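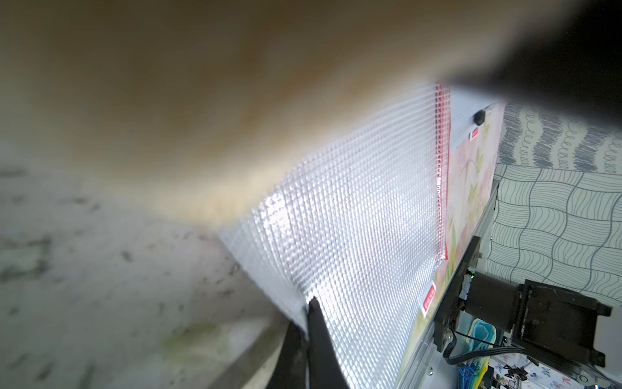

When does a kid stop needing an afternoon nap?

Somewhere between three and five for most of them, and usually it goes away in pieces over a few months, with some days on and some days off.

Dropping the nap with a three-year-old, need opinions
Toddlers and Preschool > Sleep

tallgrassmom
Joined member
Posted 12/5/20

My son turned three at the end of summer. Until last month he napped from one to three every day and went to bed at seven thirty without a fight. Now he still naps fine but he's awake in bed until almost ten. He isn't upset. He sings, he takes his socks off, he calls down the stairs that his pillow is hot. My husband and I get no evening at all.

If I skip the nap he falls asleep at dinner. Twice now he's gone to sleep with food in his mouth and I had to fish it out. If I wake him early from the nap he cries for half an hour and wants to be carried.

My mother-in-law has him two days a week and she says a three-year-old needs a nap and that's the end of it. She also likes the break, and I understand that. She's the one with him, so I don't want to make her day worse. But I'm the one with him at nine forty-five.

Did you cut it off all at once or shorten it? And what did you do about a grandparent who has her own schedule?

beckyfromlonmont
Senior member
643 posts

We shortened it. Ours was a two-hour napper too and I took it down to an hour and then 30 minutes. It took most of a month. Waking her was miserable the first week and then it got easier. What helped was opening the curtains first and leaving the door open so the house noise did the job. I stopped going in and touching her, because that made her mad.

Bedtime moved back to eight after the first week or so. Not seven thirty, that was gone for good.

hal_and_the_twins
Member

I'd go the other way. We tried shortening and all it did was give us two bad times of day in place of one. Twins, so when one woke up crying the other one did. We stopped naps completely over a long weekend and put them to bed at six thirty. Dinner at five. It was an ugly ten days or so and then it was over.

The falling asleep at dinner thing means dinner is too late for now. Move dinner.

tallgrassmom

I don't get home until five thirty. Dinner at five isn't happening unless somebody else cooks it and feeds him.

hal_and_the_twins

Then feed him when you walk in. Leftovers, eggs, whatever is there. You and your husband can eat later. Mine ate cold chicken and crackers for most of a winter and they're fine.

Fenna Desmet
Member

I wouldn't take away a nap from a child who falls asleep with food in his mouth. That is a tired child. He may be ready for a shorter nap but he isn't ready for none, and I don't think a date on the calendar should decide it.

My daughter did something in between for nearly a year. Nap one day, quiet time the next. On quiet days she was in bed by seven, on nap days by eight thirty. It sounds like a lot to keep track of but you get used to it. I wrote N or Q on the kitchen calendar so my husband would know what he was coming home to.

beckyfromlonmont

We tried every other day and I'll be honest it was worse for us. She never knew what was coming and asked me all morning. Some kids need it to be the same.

Fenna Desmet

Some do. Mine didn't ask. She would just lie down or not lie down.

mrs_pruitt4
Senior member

Grandmother here, so I'll answer the second question. I have my grandson three days a week while my daughter works. When she told me no more naps I was annoyed, and I said so. I'm sixty-six and that hour was when I sat down and ate my own lunch.

What worked was that she didn't tell me what to stop. She asked me what I needed in the middle of the day. I said I need to sit down. So we came up with quiet time together. He goes in the back bedroom with his books and a bin of toys and the door half open. I sit in the kitchen where I can hear him. Some days he falls asleep anyway and I wake him after 20 minutes. My daughter knows that happens and she lets it go.

Your mother-in-law may come around if there's still a rest in it for her.

tallgrassmom

Thank you, that's useful. I think I did go at it the wrong way. I texted her a chart.

mrs_pruitt4

Oh honey. No charts.

hal_and_the_twins

My mother got a chart and she used it to line the bird cage, so there's that.

Ketsara Nuchit
Member

I run the afternoon room at a small preschool called Rerner and we go through this with several families every year. We have a mix of nappers and non-nappers in the same room so everybody lies down for a while, and the ones who are still awake can get up and go to the quiet corner. I don't wake children unless the parent has asked me in writing, and then I do it gently and on time.

A few things I've noticed, for what they're worth. The kids who can't fall asleep until ten are nearly always sleeping past two thirty. An early nap bothers bedtime a lot less than a late one. If he is down at twelve thirty and up at one thirty, he has a whole afternoon to get tired again. So before you cut it out I'd try moving it earlier. Lunch has to move earlier too. 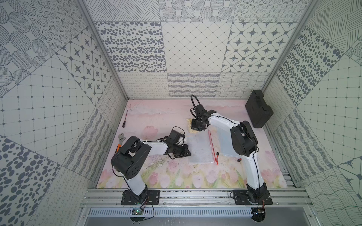
Quiet time goes better when it has its own spot in the house, and the spot shouldn't be the bed. If he thinks he's being sent to bed he'll argue. A corner will do, or the space behind a couch, with something soft on the floor and three or four things to play with that you put away the rest of the day. I also like giving them something to look at. A pale pink mat with tulips on it is a good kind of floor for it, and so is a back wall done in squares with a different pattern in every one, stars in one and oval dots in another, for a kid who likes to pick a favorite. Change the toys when he gets bored and leave the spot alone.

Start short. Ten minutes is plenty for the first few days. Then let it get longer.

beckyfromlonmont

Seconding a separate spot. Ours was under the dining room table with a sheet over it. She called it the office.

ohthatjune
New member

Question for the people who did quiet time — how do you keep them in it? Mine comes out every two minutes to tell me something. I bought a Hemmin clock, the kind that changes color when it's time to get up, and he carries it out to me to show me that it hasn't changed yet.

Ketsara Nuchit

Walk him back without talking much. Put the clock up high where he can see it and can't reach it. Expect to walk him back a lot the first week.

mrs_pruitt4

I use a kitchen timer. He can't read a clock but he knows the ding.

hal_and_the_twins

We had one of those clocks too and never used it after the first month. I wouldn't spend money on this. My sister-in-law paid a sleep coach 300 dollars and the advice she got was an earlier bedtime.

Fenna Desmet

An earlier bedtime is good advice, though. If she followed it and it worked then I don't see the problem.

hal_and_the_twins

The problem is I'd told her the same thing at Thanksgiving for free.

ohthatjune

Put the clock on top of the bookcase. He dragged a chair over. Trying the closet shelf tomorrow.

tallgrassmom

Update for anyone who finds this later. I talked to my mother-in-law and said I was sorry about the chart. We agreed to try the earlier nap first. She gives him lunch at eleven thirty and he's down by a little after twelve, and she wakes him at one fifteen. She does it by running the blender, and he doesn't cry for her, only for me. On my days I'm still carrying him around after.

Bedtime has been eight fifteen to eight forty most nights this week. One night it was nine thirty but he'd fallen asleep in the car on the way back from Vivo, the indoor play place out by the highway, so I count that one as my fault.

We haven't tried full quiet days yet. I cleared out the space beside his dresser and put a folded quilt there. So far the cat is using it.

beckyfromlonmont

That's a big difference from ten o'clock. I'd leave it there until after the holidays. Everyone's schedule goes to pieces anyway with the cookies and the late nights.

Fenna Desmet

Agree with waiting. Look at it again in January. If he's lying there awake at nap time several days in a row, he'll have told you himself.

hal_and_the_twins

I still say cold turkey, but I'm glad you're getting your evenings back. Don't let him sleep in the car after three. Roll the windows down, sing, hand him a cracker, anything.

mrs_pruitt4

The blender is very good. I'm going to try that one.

tallgrassmom

She makes herself a smoothie with it, so it isn't even wasted. Will post again in January if anything changes.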